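Wrist camera views and a planner that gave up too early

4 min read

I spent most of April on the search behavior for our pick task in simulation. The policy only gets the wrist camera, so if the arm starts in a bad pose it has very little to work with. I pulled up two views from the same setup and kept them open next to the planner log while I worked.

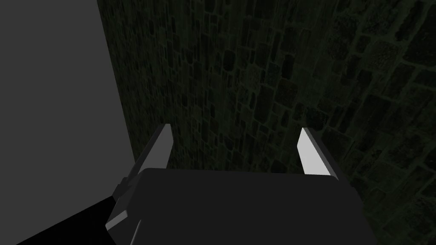
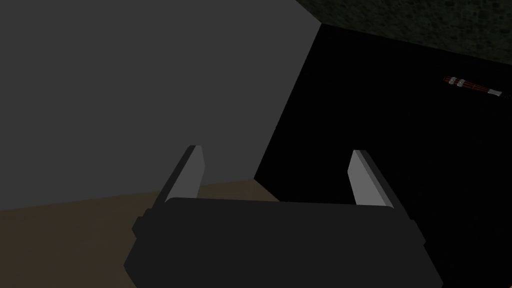
Gripper open and nothing held in either one. The first is mostly stone wall between the fingers. In the second there is a small reddish-brown cylinder with two white bands, over by the right edge.

What the detector was doing

The detector scored the cylinder low because it is small and the background is close to black. Our threshold threw it out, and the planner treated "below threshold" the same as "not there" and moved on to the next search pose. Over 100 seeded runs, 30 ended with a timeout, and most of those had a weak detection somewhere in the log.

The fix

I added a third state. A weak detection now triggers a small wrist move toward it and a second look before anything is dropped. The move is capped at 6 degrees so the arm doesn't swing into a wall – the planner still checks collisions, but I wanted a limit I could reason about.

Mutua Mosoti also found that Orkell, our logging tool, was stamping images when they were written to disk. The poses were stamped when they were sampled. That put some detections in the wrong place by a fair bit. We now use simulator time for both.

Timeouts are down to 2 on the same seeds. I haven't looked at those yet.

Comments

Halima Masanja: Does the second look use the same threshold, or a lower one?

Severyn Holovko: Same one. I tried lowering it and got false hits on the stone texture.

Kipchumba Khaemba: We had the same timestamp bug in Jevberg. Took us weeks to spot it.

Contact | Copyright Severyn Holovko | Back to top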